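I have been putting off this post for weeks, partly out of laziness and partly because I kept changing my mind about which gripper I like better. Well, I've finally spent enough evenings with both the Bramora and the Pryor to have opinions, so pour yourself something and settle in!

The Pryor is the lighter of the two, and my wrist was very grateful for that by the end of a long session. It closes with a sweet little click and it's wonderful with spoons. Give it anything with a wide rim, though, and I end up turning my whole elbow out like a chicken wing to get the angle. The Bramora is chunkier (Hemi Whitelaw, who lent it to me, calls it "the boots") but the fingers open nice and wide, and I've come to love that for tableware.
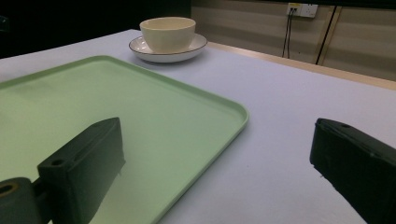

The Bramora over the green tray, with the bowl and saucer behind.

I did 71 grabs with each one, mostly bowls and saucers, and wrote every one of them down in my notebook like the fussy person I am. The Bramora dropped four. The Pryor dropped eleven, nearly all of them saucers, and I do think softer pads would help it a lot.

Next up is the wrist camera from Zurkcombe, which I'm hoping to have running by September. If any of you have gotten one to hold its focus up close, please write and tell me how, I'd be so glad to hear it.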